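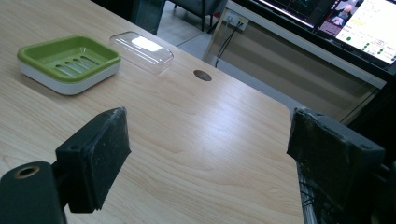
Keeping a gi alive between classes

Wash it the night you wear it. A gi left in the bag until Thursday will start training without you.

Cold water, half the usual soap, and a cup of white vinegar for the smell. Skip the bleach, which turns cotton yellow and weak at the knees.

Hang it by the shoulders. The dryer will take a size 4 adult and hand you back a confident nine-year-old.

Belts: some people never wash theirs, out of respect. Stand downwind of them. Mine gets a cold soak every March.

Mouthguards go in a vented case, never a sock.

Knee pads dry faster turned inside out. So do gloves, if you can win that fight.

Plurnitz household pages, June 11, 2018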